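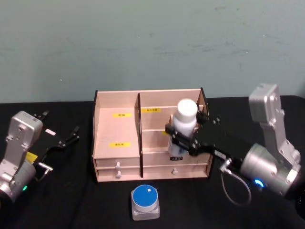 図3 仕切りと引き出しのある木製の卓上収納。内側に黄色いラベルが貼られている。

4. 置き場所の取り決めとその変化

4.1 取り決めの四つの型

本節では、同居する者どうしが日用品の置き場所をどのように決め、その決まりがどのように崩れ、また直されるかを述べる。対象は前節に示した40世帯である。世帯の所在地はアンダンビー、イェヴホルム、タンストールの三地区に分かれる。聞き取りは二人一組で行い、原則として同居者全員に同席を求めた。同席できない者がいた世帯では、後日あらためて個別に話を聞いた。

聞き取りの記録から、置き場所に関する発言を303件抜き出した。一件の単位は、ある品物または品物のまとまりについて、どこに置くか、誰が戻すか、なぜそこなのかのいずれかに触れた一続きの発言とした。同じ品物について話が途切れ、別の話題を挟んで戻った場合は、二件として扱っている。この数え方では饒舌な話者の発言が多くなるため、以下では件数の大小を世帯間の比較に用いない。

発言は二名の分析者が別々に読み、付き合わせのうえで四つの型に整理した。明示型、慣行型、所有者型、未決型である。

明示型は、置き場所が言葉や文字によって決められているものを指す。棚や箱に品名を書いて貼る、冷蔵庫の扉に一覧を掲げる、引っ越しの日に口頭で決めてそれを守っている、といった例がこれに入る。図3のように仕切りごとに文字を付けた収納は、明示型の道具立てとしてわかりやすい。ただし、文字が貼ってあることと、その文字に従って物が置かれていることは別の事柄である。この点は4.3で扱う。

慣行型は、誰も決めた覚えがないのに置き場所が定まっているものである。鍵、郵便物、買い物袋に多い。話者は「なんとなくそこ」「前からそこ」と述べ、いつからそうなったかを尋ねると同居者のあいだで答えが食い違うことがあった。アンダンビーのある世帯では、電池を食器棚の一番下に入れていた。夫は妻が始めたと言い、妻は前の住人がそこに電池を残していったのだと言った。

所有者型は、置き場所の決定が特定の一人に任されているものである。薬、工具、化粧品、趣味の道具がここに集まった。ほかの同居者は置き場所を知らないか、知っていても触らない。共有の部屋に置かれている場合でも、実際にはその人の領分として扱われていた。

未決型は、置き場所が決まっていないことを同居者が自覚しているものである。説明書、充電用のコード、空き瓶、修理待ちの品がこれにあたる。未決型の発言には、決めようとして決まらなかった経緯が長く語られるものが多く、一件あたりの記述量は四つの型のなかで最も長かった。

4.2 分類の手続き上の問題

四つの型への割り当ては、すべてが容易だったわけではない。最初の読みで二名の判断が分かれた発言は47件あった。その多くは明示型と慣行型の境にあり、口頭で一度だけ決めたことをどちらに含めるかという点で割れていた。協議の結果、決めたときのやりとりを話者のうち少なくとも一人が具体的に思い出せる場合は明示型、そうでない場合は慣行型とした。この基準では、記憶のよい話者がいる世帯で明示型が多めに出る。

セペダ(Dayana Zepeda)は予備調査の段階で、明示と慣行を一本の連続した軸とみなし、段階を付けて評定する方法を提案していた。試行したところ、評定者の負担が大きく、同じ評定者が日を置いて評定しなおすと値が動いた。そのため本調査では採らなかったが、取り決めが少しずつ固まっていく過程を追うには、段階評定のほうが適している可能性がある。

所有者型については別の難しさがあった。一人暮らしから同居に移った世帯では、もとの住人が持っていた物の置き場所がそのまま残っている。これを所有者型とみるか慣行型とみるかは、後から入った同居者がその場所を変えてよいと考えているかどうかで判断した。変えてよいかという問いを聞き取りの項目に加えたのは調査の途中からで、早い時期に訪ねた世帯には電話で補っている。電話での回答は短く、理由まで聞けなかったものがある。

なお、品物の名前は話者の呼び方をそのまま記録した。同じ物が世帯によって「小物」「細かいもの」「がらくた」と呼ばれる。同じ世帯のなかでも呼び方が違うことがあり、タンストールの姉妹の世帯では、姉が「書類」と呼ぶ山を妹は「郵便」と呼んでいた。山の中身は同じである。こうした呼称の違いは分類の際に統一せず、注記として残した。

4.3 文字による表示の効き方

置き場所を文字で示すことは、片付けの手引書で広く勧められている。調査世帯にも、過去に一度はラベルを試した経験を持つところが多かった。市販の整理用品としてはポデント(Podent)の差し替え式の札がよく挙がったほか、紙テープに手書きする方法、空き箱の側面に直接書く方法が語られた。

聞き取りから見るかぎり、文字の表示がよく守られるのは次のような場合であった。まず、仕切りの中に入る物の種類が少ないとき。次に、物の名前について同居者の呼び方が揃っているとき。さらに、物を戻す人と物を使う人が別であるとき。最後の点は意外に思われるかもしれないが、使う人が自分で戻す物については、文字がなくても置き場所が覚えられている。文字が働くのは、洗濯物をたたんで配る人、食器を拭いて戻す人のように、他人の物を扱う場面である。

逆に表示が守られなくなる経緯は、似通っていた。入れる物が増えて仕切りからあふれ、あふれた分が隣に移り、やがて隣の文字と中身が合わなくなる。話者はこの状態を不便とは言うものの、文字を書き直そうとは言わなかった。イェヴホルムの四人家族では、「切手」と書かれた引き出しに絆創膏が入っている。家族全員がそれを知っており、子どもは絆創膏が要るときに「切手のところ」と言う。この家では、文字は中身を示す役目を失い、場所の名前として残っている。

同じような転用はほかの世帯でも聞かれた。「夏」と書かれた箱に一年中使う敷物が入っている例、祖母の名の付いた棚に孫の教科書が並ぶ例がある。いずれも訪問者には通じないが、同居者のあいだでは用が足りている。表示と中身の一致だけを見て取り決めの有効性を測ると、こうした世帯は低く評価される。ユエ(Lionel Huet)がこの点を分析の早い段階で指摘したため、本研究では一致率の算出を行わず、同居者が目当ての物を探し出せると述べたかどうかを記録する方針に改めた。

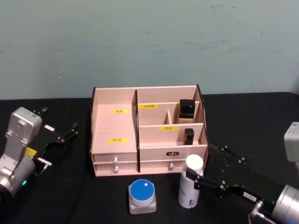
表示の細かさについても意見が分かれた。一つの仕切りに一つの品名を当てるやり方は、始めた直後の満足度が高い。しかし新しい品物が家に入るたびに行き先がなくなり、細かく決めた世帯ほど未決型の山が育ちやすいという話が複数の世帯で聞かれた。「文具」「手入れ」のような大きなまとまりで示した世帯では、探すのに手間がかかる一方で、戻す場所に迷うことは少ない。どちらを好むかは世帯の中でも割れており、戻す役を担う者は大きなまとまりを、探す側の者は細かい表示を望む傾向があった。

表示を書く人が誰かという問題もある。多くの世帯では、文字を書いた者が取り決めの管理者とみなされていた。管理者は、物が違う場所にあるのを見つけると自分で直すか、ほかの者に直すよう求める。求められる側は、決めるときに相談がなかったことを不満として挙げた。相談して決めた世帯では、違う場所に置かれた物への苦情が穏やかな言い方で語られている。もっとも、相談して決めたから穏やかなのか、もともと穏やかな間柄だから相談できたのかは、今回の資料では区別できない。

4.4 見直しの契機

取り決めがいつ見直されるかについては、生活の区切りと結びついた語りが目立った。転居、出産、子どもの進学、親の入院、同居者の入れ替わりである。三地区とも3月に住居の契約を更新する世帯が多く、その前後に棚の中身を入れ替えたという話がよく出た。年末の大掃除を挙げた世帯もあるが、大掃除では拭き掃除が中心になり、置き場所そのものは変わらないことが多い。

家具の購入も契機になる。新しい棚が入ると、そこに何を入れるかを話し合う必要が生まれる。このとき、それまで慣行型だった物が明示型に移る。ところが、しばらくすると話し合いの内容は忘れられ、物の位置だけが残る。聞き取りの時点ではふたたび慣行型として語られるため、一度の面接ではこの往復をとらえにくい。2019年5月にアンダンビーの一部の世帯を再訪したところ、初回に明示型として語られた置き場所のいくつかが、「昔からここ」という言い方に変わっていた。再訪できた世帯は少なく、変化の速さについて述べられる段階にはない。

見直しのきっかけとして、失せ物を挙げた世帯もある。旅券、保険証、予備の鍵のように、めったに使わないが必要なときには急ぐ物が見つからず、その日のうちに置き場所を決めたという語りである。決まり方は早く、話し合いはほとんど行われない。場所は引き出しの奥や本棚の上段など、普段の動線から外れたところが選ばれる。そのため次に必要になったときに再び思い出せないことがあり、タンストールの一世帯は旅券の置き場所を二度決め直していた。

未決型の物については、見直しの機会が訪れても未決のまま残ることが多かった。話者はその理由として、捨てるかどうかが決まらないことを挙げている。置き場所を決めるには、その物を持ち続けると決めなければならない。説明書や修理待ちの品は、この前段の判断が先送りされている。したがって、未決型を収納の不足として扱い、棚や箱を増やすことで解消しようとする助言は、少なくとも本調査の世帯ではあまり効いていない。箱を増やした世帯では、未決の物が箱に入り、箱の置き場所が新たな未決となっていた。

4.5 本節の資料の範囲

以上の記述は、同居者自身の語りにもとづく。訪問時に収納の様子を見せてもらった世帯もあるが、見学を断った世帯もあり、観察の記録は揃っていない。見せてもらえた場所は居間と台所に偏り、寝室や物置についてはほぼ語りだけに頼っている。

また、対象世帯は調査への協力に応じた世帯であり、片付けに関心のある者が多く含まれている可能性がある。関心の薄い世帯では、慣行型と未決型の割合が高くなることが考えられる。単身世帯は対象に含めていない。単身者にも置き場所の決まりはあるが、それが他人に向けて説明される機会は少なく、同じ聞き取りの項目では引き出しにくい。単身者が来客や家族に片付けを任せる場面に限って話を聞くという方法を検討している。

次節では、四つの型のうち所有者型を取り上げ、共有の部屋に置かれた個人の持ち物をほかの同居者がどのように避け、動かし、戻しているかを述べる。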